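Subject: Re: [pitching-dev] Throwing load during the two-start week

From: Karim El Ouafi
To: pitching-dev list

Doaa Kettani wrote:

> We have a left-hander at Trunddale who is down for two starts in the
> same week in June. He came to us from Vuneck over the winter, where
> they had all the starters throw a full bullpen on the second day after
> every outing. He wants to keep doing that. Our staff would like him to
> skip it or cut it down.
>
> His limit is 100 pitches per start. I have his game counts in the
> Tahiri sheet, but the bullpens and warmups were never logged the same
> way twice, so I can't tell what he is really throwing between games.
>
> Does anyone have a rule for the bullpen in a short week? And do you
> count warmup throws against the total?
>
> Doaa

Doaa,

Taking the second question first. We count warmup throws, but in their own column. A throw at 60 percent effort on flat ground is not a pitch, and adding it to the game count makes both numbers useless. What we want from the column is the change from one week to the next.

Our sheet has four entries per day: game pitches, mound pitches outside the game, flat-ground throws past 90 feet, and everything else. The catcher or the bullpen coach clicks a counter. The pitcher does not report his own numbers. We tried that for one season and the entries were all multiples of ten.

To give you a sense of scale, one of our starters logged 414 throws of all kinds in a normal one-start week, and his game pitches were a small part of that. If your lefty is similar, arguing over five pitches more or less in the start misses most of the load. The long toss program is where I would look first. Pitchers who came up through a heavy throwing system tend to stretch out the day before a start without thinking of it as work.

On the bullpen. In a short week we keep the session but change what is in it. He throws 19 pitches off the mound, no more, with the catcher set up on the glove side for the first part and the arm side for the rest. Fastballs and changeups only. No breaking balls, no hitter standing in, no radar gun behind the screen. Leaving the gun out matters more than the pitch count does in my experience – they all throw harder when it is there.

If he still has soreness at the front of the shoulder or inside the elbow when he plays catch that day, the mound work is off and he goes home after catch. General tightness in the back of the shoulder is normal at that point and we don't cancel for it. If you have an athletic trainer on site, that call belongs to the trainer.

A few points on the starts themselves:

The 100 limit should not be the same in both games. We would hold him to 85 in the first one and decide on the second after seeing how he recovers. A hard inning in the first start (we use 30 pitches as the line) takes the second start down further.

Pregame work counts too. Left to themselves most of ours throw 40 in the bullpen before the game. Ask him to get ready in 25 to 30 and see if his first inning gets any worse. Ours did not, though I only have one staff to go by.

Get the release point numbers if you have a way to do it. We use the Wirko export and compare the last two innings to the first two. A drop in arm slot late in the game has been a better signal for us than lost velocity. With lefties, check the horizontal release as well. They drift toward the first base side when the front hip opens early, and on video that is easy to mistake for a lower slot.

As for the Vuneck routine, I would not take it away from him completely. He has been doing it for a while and will throw somewhere else if you ban it. Cutting the volume and keeping the day is an easier thing to agree on, and then at least you have it in the sheet.

I can send our blank log if the column layout would help. It opens in any spreadsheet program. The weekly totals need the date column filled in for rest days as well, otherwise the formula skips them.

Karim 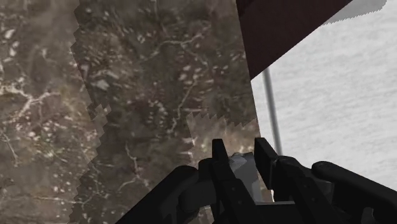
Do warmup throws go into the same total as game pitches?

They go in a separate column, so that each number can be compared with the same number from the week before.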